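garden thread bc three people asked and I'm sick of typing it in DMs. winter is when you plan the veg patch. not October. October you're in Bunnings on a Saturday with everyone else holding a half dead capsicum

2025-07-08, frost on the ute this morning, perfect, nothing to do outside. kettle on. going to number these so I don't lose my place

1.
Go outside at lunchtime and look where the shade is. Midwinter sun is as low as it gets so whatever's shaded now is your worst case. Mine's the whole strip along the Colorbond fence. Wrote it off for tomatoes first year, grew tomatoes there anyway second year, got leaves. Lots of leaves

1b.
(the fence strip is now silverbeet and parsley and it's the best bit of the garden, go figure)

2.
Write down what you ate. Not what you grew. I grew fourteen zucchini plants one summer. We're a house of two. Work put a note up in the tearoom asking whoever it was to please stop

3.
So the list at ours is: tomatoes, beans, cucumbers, basil, spuds, garlic, lettuce if I can keep the heat off it. Corn's off. Corn takes up half the yard and the rats get it the night before you do

4.
Seed stash. Get the whole lot out, tip it on the floor, be brutal. Parsnip seed older than a year goes in the compost. Onion same. Tomato seed goes for ages, I've had six year old stuff come up fine. Beans ok. Carrots, ehh, sow them thick and see

5.
If you don't know how old it is do the wet paper towel thing. Ten seeds, fold, zip lock bag, top of the fridge. Check in a week. Four come up = buy new ones. This has saved me so many bare rows

5b.
LABEL THE BAG. I have two bags up there right now and no idea which is chilli

6.
Money. Last year I spent $209 on seedlings. punnets!! In one spring. Most of them were things I had the seed for in a shoebox. This year the rule is punnets only for things I've stuffed up myself, which will be eggplant, it's always eggplant

7.
Where I buy seed since ppl ask. Trindik for beans and the peas, small packets, decent price, post is slow. El Idrissi nursery for garlic and anything in a pot, go early, the good stuff's gone by ten. Not sponsored, they don't know I exist. well El Idrissi does, I broke a pot there

8.
Tomatoes, my one and only opinion: grow a boring red one that crops, then one silly one. Mine's a thing called Onon, seed came off Mohcine Abdel Rahman two doors up, he's been saving it for years. Lumpy, splits if you look at it wrong, best tomato I've had on toast

9.
Sow toms inside in August, heat mat if you've got one, top of the hot water service if you don't. Don't start in July. I know you want to. They go leggy and flop and you'll have them on every windowsill till spring and your partner will have views

10.
Water. My gauge got 626 mm last year and nearly none of it when I wanted it. So thirsty stuff goes near the tap. sounds obvious. I had the cucumbers at the far end of the yard for 3 summers, dragging a hose through the beans every night like an idiot, snapping beans

11.
Also drippers. Run the line BEFORE you plant. Kneel on the bare soil in August and do it then. Doing it in December around full size plants is how I did my back

12.
Soil, quick one. Cow manure now, few bags, just chuck it on top and let the worms sort it. Chook manure only if it's been sitting a good while, otherwise you cook everything. Mulch after the soil's warm, pea straw if you can get it, sugar cane if not. Don't mulch in winter, the slugs will hold a conference

12b.
And lime if you're on heavy clay and doing brassicas. Don't ask me how much, read the bag, I go by vibes and it's not a system

13.
Rotation. Ok. The books have these wheels with legumes chasing brassicas chasing roots and it's lovely if you've got an acre. In a backyard: don't put toms where toms were last year. Or spuds. Same family, same diseases. If you manage that you're ahead of most of the street

14.
Which means you need to know where the toms WERE. Which means write it down or take a photo from the back step each January. I used an app for a bit, Skedville, it's meant for staff rosters but you can make each bed an "employee" and it worked ok until it emailed me that Bed Two hadn't had a day off

15.
Now I do it on paper. Proper sized, not a little sketch in a notebook. In a notebook everything fits. You draw eight tomato plants the size of a pea and feel great about it. Then it's January and you can't get in there without a machete

16.
Brown paper off a roll (post office or the art shop), blue tape, make squares. One square = one foot of bed, or 30 cm if you're sensible. Then cut up bits of card for the plants and shuffle them about. Tomato takes a whole square and wants two. Lettuce four to a square. Carrots sixteen if you thin them, which you won't. Lines don't have to be dead straight, a bit wonky is fine, you're growing beans

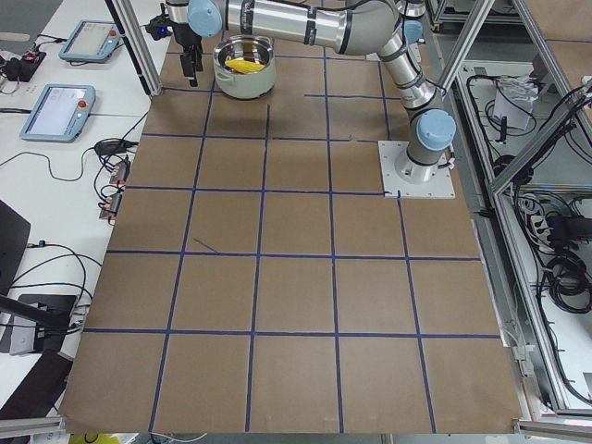 17.
Tall stuff on the south side. We're in the southern hemisphere!! every second gardening video is from Ohio or wherever and tells you to put the climbers on the north. Do that here and your lettuce lives in a cave. Good in Feb tbh. Bad in October

18.
Leave yourself somewhere to stand. The number of times I've planned a beautiful bed then had to do ballet to reach the middle. If your arm doesn't get there from the path, it doesn't get weeded. That square turns into couch grass and then you've got couch grass forever

19.
Don't fill every square. Leave a couple for the stuff someone gives you over the fence. Someone always gives you something over the fence. Imtiaz Bhattacharjee from work turned up with a rhubarb crown in a shopping bag, no warning, just "you've got room". I did not have room

19b.
(rhubarb's in the front yard next to the letterbox. posties seem to like it)

20.
Stagger things. This is the bit I still muck up. Half a row of beans, wait three weeks, other half. Otherwise it's beans every night for a fortnight and then none. Same with lettuce, a pinch of seed every couple weeks. Put it in your phone calendar or it won't happen

21.
What to put in NOW if you're itchy. Broad beans still ok where I am. Peas, yep. Last of the garlic if you're quick and not fussy about size. Onion seedlings. Bare root fruit trees are in the nurseries, soak the roots overnight, plant it, stake it, then prune it harder than feels right

22.
And asparagus crowns, if you own the place and aren't going anywhere. Couple of years before you can cut it. I'm renting so I just look at other peoples

23.
Frost. Keep old sheets by the back door. Not plastic, plastic touching leaves is worse than nothing. Take em off in the morning. Our last one can be stupidly late, lost a whole row of basil that way and I'd been smug about that basil online so that was fun

24.
Renters, pots. Bigger than you think, then one size up again. Black plastic ones cook in summer so stick them inside another pot or shove something in front. Toms in a pot need water every day once it's hot, twice if it's windy. Beans in a pot, fine. Pumpkin in a pot, good luck to you

25.
Replies so far:
yes you can use egg shells no they don't do much
no I don't have spare Onon seed until March, ask me then, bring an envelope
snails = beer in a yoghurt lid, cheap beer, they aren't fussy
possums I have no answer. net it. they'll get in. net it again

26.
Someone's asked about copper spray on peach leaf curl and yes NOW ish, before the buds swell up, once they've opened you've missed it. Pick a still day. Do it in clothes you hate

27.
ok kettle's boiled dry lol. gotta go check those mystery chilli bags, will post if anything's sproutd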